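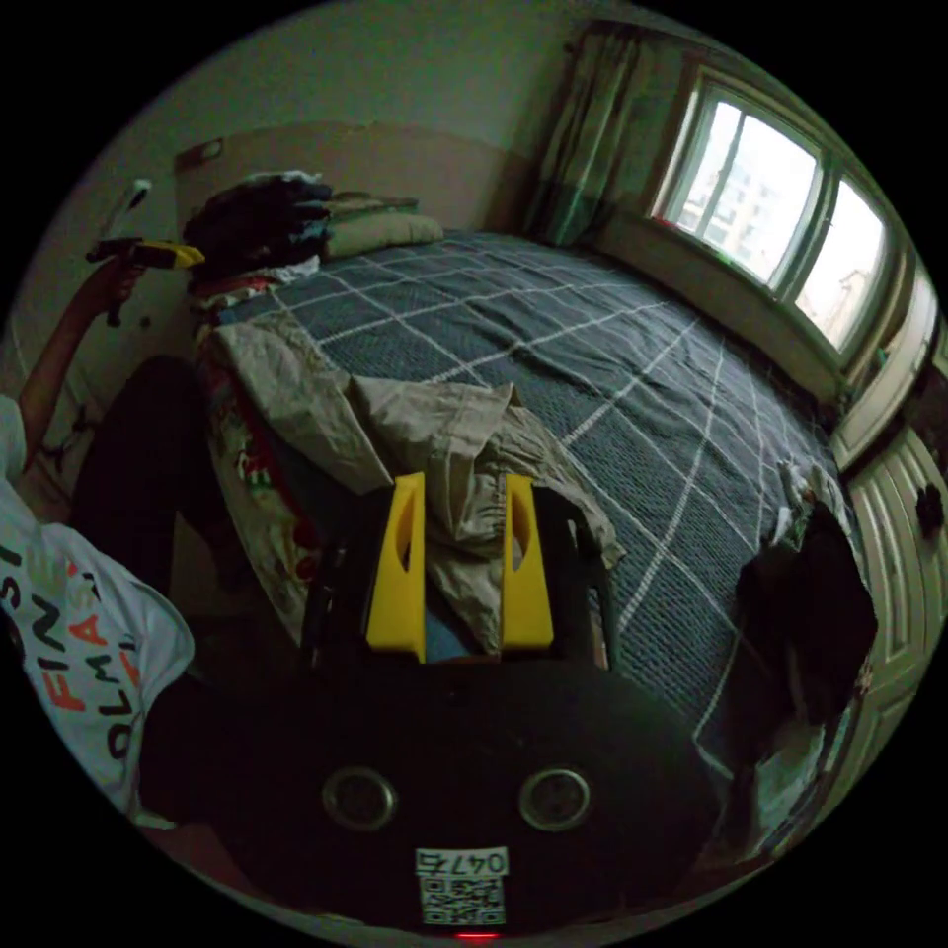
Adi Tuhumury builds his grippers in the back half of a shared workshop called Groda, and tests them in the bedroom upstairs, on whatever laundry is lying on the bed. I went up to visit in October and had planned to stay an hour. I left when it was dark and I'd missed two buses!

Groda is one long room over a closed bakery (you can still smell it on the stairs, or I talked myself into it). Members pay for a shelf and a key. Adi's shelf is the messy one by the window, full of yellow plastic fingers in every state of finish. He showed me the early ones first, which were thick and rounded and looked like bananas. The newer fingers are flat and angular with a long slot through the upper part, and he's very happy with them. The slot lets the plate give a little when it closes on cloth, and it also saves plastic. The current pair is revision 21. He keeps the other twenty in a cookie tin and will tell you what was wrong with each one if you let him, and I did let him.

The project is called Sadungate, and the idea is easy to follow. You hold the gripper in your hand and do ordinary chores with it, picking up trousers, straightening a blanket, moving a pillow, while a camera on top records what the fingers are doing. Later the recordings go to an arm that Tibor Nyitrai is putting together at the other end of the room, so it can learn the same moves. Tibor's arm is named Pastor. It has 6 joints, five of which worked on the day I was there, and he let me drive it with a game controller. I knocked over a coffee cup. He said everyone does.

I had a turn with the hand gripper too, and it's so much harder than it looks. The body is a chunky black thing with the fingers sticking out the front, and the first surprise is how much you miss your own fingertips. Cloth slides. It bunches up on one side and then you're holding a fold of it with no idea where the waistband went. It took me ages to get one pair of trousers into anything you could call a fold. Adi does it while talking, with his eyes half on you.

They had 856 clips saved when I visited, and Tibor had thrown out 73 of them that week for bad lighting. Daylight from a window is lovely until a cloud comes over. He wants curtains shut and lamps on, Adi wants it to look like a real room, and they were still arguing about it over soup.

The screws and motors come from Custilov, a little parts shop two streets over with a bell on the door. Go in if you visit, the owner let me dig through the bin of odd gears for as long as I liked, and I came home with a bag of them and no plan at all.

Groda is open to visitors in the afternoons, and you should ring twice. Wear shoes you don't mind getting plastic shavings in. Adi says the next set of fingers will have a softer tip, and I've already asked if I can come back and try it on a fitted sheet.

Contact | © Workshop Visits, all text by the author | Back to top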